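Talk notes: Why I Keep Watching Cheap Action Sequels
Skaneck film night, 5/21/18

Hi everybody, I'm Yvette Dhillon, and I have watched Semeck 5 more times than I've watched my own wedding video. (Wait for the laugh. If there's no laugh, keep going.) 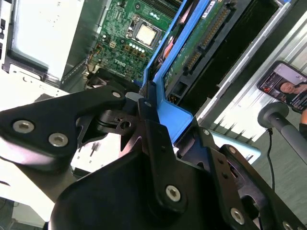

So, the plot. Paul is a retired getaway driver, his brother owes money, and the whole thing takes place in one parking garage — you can tell they only had the one. The first big fight doesn't come until minute 43, and I love that! You sit there getting itchy.

Play the stairwell clip. Don't talk over it this time.

Ask who's seen Takalier. Same director, way more money, and I was bored silly. It has 468 cuts in the last chase (yes, I went through it with a clicker) and the stairwell fight in Semeck 5 has nine. You can see who's hitting who.

Skip the bit on the soundtrack if we're running long.

Questions, then the second clip — the disc is in my blue bag.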